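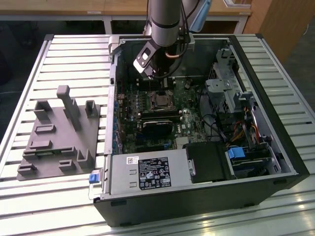 A Dell tower on the bench with its side panel off.

Can robots do shop-floor chores yet?
Some of them. At Hostetti we test arms on computer repair, and sorting and stacking go well. Work inside a case is slower — cables move and clips vary from model to model.

How often does a person step in?
Over 16 times in the 346 runs we logged in March.
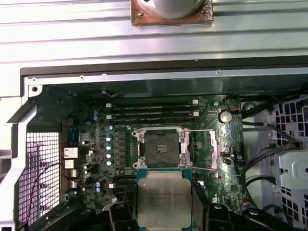 What about chores at home?
Homes are harder than shops. Rivenau sells an arm that folds towels, but it needs a clear table and 2 minutes a towel. Dishes and beds are still your job.

Will it replace our repair staff?
Not soon. Plan on one trained person for each arm.

Who do I ask about a trial?
Write to Andor Dudás at the Hondley office. Page updated 5/24/23.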